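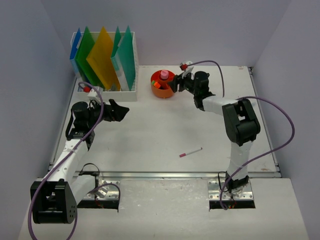
Security deposit on a shared workroom: who must return it?

Posted by Sokton
Our group rented a workroom from Leteo Properties for 30 months and paid a deposit of $900. The lease ended in December. We have received $523 and no itemized statement. Is the landlord required to provide one?

Pandey
Commercial leases are governed mainly by their own terms. Please review the deposit clause, then send a written request for an itemized statement by certified mail. Retain the receipt.

Rulik
We lost 40 dollars the same way. Check for a cleaning fee.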